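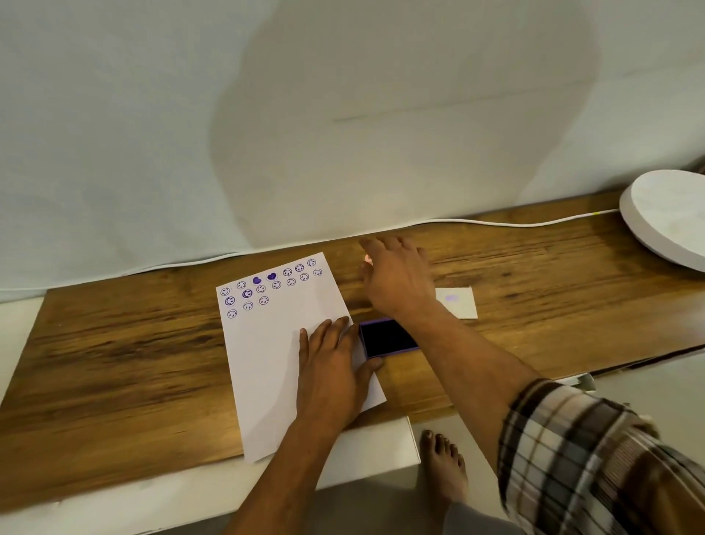
I finished Cindis on Wednesday, a little after midnight, with 189 of its postcards found and no great wish to look for the rest. The save file says 16 hours. A good two of those were spent on the ferry, going back and forth between the same pair of islands while I worked out what the lighthouse puzzle wanted from me.

Dendov made Nenero before this, and if you played that you will know what to expect. You walk, you pick things up, you read a lot of letters, and the map fills itself in as you go. Nenero was a short game set in one town. Cindis has seven islands and a boat, and for the first few hours I thought the extra size was a mistake. The opening island is mostly stairs. You climb to the post office, get your bag, go down to the harbour, and are then sent back up because the harbour master wants a stamp. I nearly stopped there.

It gets better once you have the boat. Sailing is simple, with one button for the sail and the stick for steering, and the wind changes often enough that you have to pay some attention. I liked that there is no fast travel until late on. By the time the ferry passes turned up I knew where the rocks were and mostly carried on sailing anyway, apart from the lighthouse business.

The letters are the main thing. You deliver them, and you can also open them, and the game never tells you off for opening them. It does remember. I opened one addressed to the baker on the third island, and much later she asked me a question that only made sense if she knew. I gave the wrong answer and she didn't talk to me again. I have since read that you can put this right by bringing her a parcel from Usman, the big northern island, but I had already sold the parcel.

Usman is the best part of the game by some distance. It has snow, a working cable car and a long quest about a broken radio mast which takes up most of an evening. The music drops out almost completely up there, and you hear your own boots and the cable car motor. I also had the most technical trouble there. The frame rate falls badly when it snows in the town square, and twice I fell through the floor of the cable car station and had to reload. Saving is automatic, so I lost a few minutes each time.

The postcards are less good. They are hidden in bins, behind doors and under boats, and the only reward is a number going up on the bag screen. I collected them because they were there. One set does unlock a different coat, which is green and looks the same as the first coat in most lights.

I played it on the handheld, with headphones, and the text is on the small side. There is a larger setting in the second page of the options, which I found on about the fifth island. Turn it on before you start.

I have begun Nenero again since, to see if the two are connected. The harbour master is in it, in the background, buying fish.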